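Push-Button Refurbishment and Sorting Line
Progress report to Zaltari
Submitted by Coltivstead, Nov 12, 2023

1. Purpose of this report

This report covers the second stage of the push-button recovery work funded by Zaltari. It sets out what has been received and sorted, how the bench and conveyor are now arranged, which faults are being found and what is planned for the next stage. Spending is dealt with in section 7. The first-stage report, which dealt with premises and supply agreements, is not repeated.

The work concerns mushroom-head push buttons taken out of withdrawn machine panels. The units are cleaned, sorted by cap colour, checked electrically and either returned to stock for training rigs or broken down for parts. No recovered unit is offered for use in a live safety circuit. This condition was agreed at the start and has not changed.

2. Receipts

A total of 2,311 units had been booked in when the count for this report was closed. The larger share came from Oyewole, which is clearing control panels from its packing halls. The remainder came from Pinmont in mixed crates.

The Oyewole units arrive with the legend plates already removed and the cable tails cut short. The Pinmont crates are less consistent. Some units arrive without contact blocks and some with blocks from a different maker fitted to the body. Pinmont has been asked to keep loose blocks in a separate bag inside each crate. The last two crates received were packed in that way.

3. Sorting and checking

Of the units received, 1,385 have passed through sorting and electrical check. The balance is in store, crated and labelled by source.

The working order is as follows. Units are tipped out and wiped down. Damaged caps are set aside. The remaining units are placed upright on the white panel and grouped by colour before they go forward to the belt. Red and yellow are the only cap colours in the present batch, and the two are kept in separate runs wherever the mix allows. 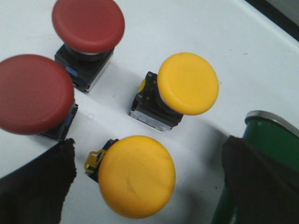 Red and yellow mushroom-head units on the white panel.

The white panel replaced a grey rubber mat in September. Small parts that drop from a housing, chiefly screws and clips, were being lost against the mat. They are easier to find on the white surface, and the panel can be wiped between batches. It gives less grip than the mat, so units with a rounded or broken base are now laid flat in a tray and do not go on the panel.

Cap colour alone is not enough to identify a unit. Coloured parts lower on the body also have to be read, and these do not always follow the colour of the cap. The sorting sheet has been changed to record cap colour and lower parts in separate columns. Entries made on the old sheet have been checked against the crates and corrected where they differed.

4. Conveyor

The green belt conveyor is in regular use as the transfer between sorting and checking. It was supplied second-hand and needed a new drive bearing and a clean before it could be run. The belt itself was kept. It is marked in places but tracks correctly and has no cuts at the edges.

Units travel upright, standing on the contact block. This was chosen over laying them flat for two reasons. The cap is wider than the body, so a unit on its side rolls in an arc and drifts towards the rail. An upright unit also presents its collar and housing to the person checking, who can see a loose collar without picking the unit up. 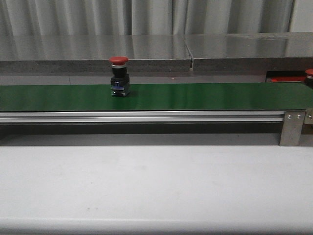

The drawback is stability. A unit with a full contact block stands well on the belt at low speed. A unit with a partial block, or with a block fitted slightly out of line, may lean or fall when the belt starts. Belt speed was reduced twice during the period, and a soft start has been fitted to the drive. Falls at start-up are now uncommon and are mostly confined to Pinmont units with mismatched blocks.

The gap between the belt and the rear rail was closed up at the same time. Terminal screws had been working their way into it and reaching the return side of the belt. The lower pan is still emptied at the end of each shift.

5. Faults found

Faults are recorded by part. The main findings to date are set out below.

Caps. Surface fading and dull patches are common and do not affect use. Caps with a cracked rim are rejected. Yellow caps from the older Oyewole panels mark more easily than the red ones and take longer to clean.

Collars. A loose collar is usually a matter of a backed-off ring and can be put right at the bench. Where the thread has been crossed, the body is scrapped and the cap kept.

Housings. Cracks tend to start at the corners of the squarer lower section. They are difficult to see under dust, and for this reason wiping down now comes before inspection.

Contact blocks. These account for most electrical failures. The usual cause is a high contact resistance that does not clear after repeated operation. Terminal screws with damaged heads are replaced from the parts bin where a match is held.

Alignment. A unit that does not stand square is checked for a badly seated block before anything else. Reseating corrects the majority. If the unit still leans on the belt it goes to the reject tray for stripping.

6. Changes to method

The following changes were made in the period and will be kept.

Red and yellow units may be placed on the belt together when a crate is nearly finished, provided they are spaced apart and each is entered on its own line of the sheet.

Any unit seen to lean is taken off, reseated and returned to the start of the belt.

Cable ends are kept behind the belt line and off the running surface. 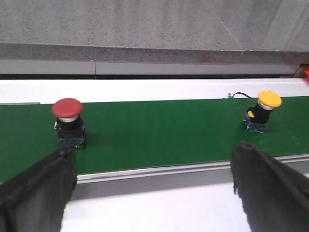

7. Spending and equipment

Spending for the stage is within the agreed sum. The main items were the drive bearing, the soft-start unit, the white panel and a replacement set of test leads. The second contact tester allowed for in the budget has not been bought. The existing tester has kept up with the belt at its reduced speed, and we propose to hold this money over to the next stage.

8. Outstanding matters

Labelling of finished stock is behind. Checked units are bagged and boxed correctly, but the printed labels still use the old colour codes. New labels are on order, and 21 boxes will need to be relabelled when they arrive.

Zaltari's decision is requested on whether stripped caps and collars should be held as spares or sent for recycling. Storage for loose parts will be full before the next stage is complete.

9. Next stage

The remaining units in store will be sorted and checked, starting with the Pinmont crates. A guide strip will be tried along the front of the belt for units with partial blocks. If it does not reduce falls, those units will be checked by hand at the bench and kept off the conveyor. Results will be given in the next report, together with a full count of passed, repaired and stripped units by source.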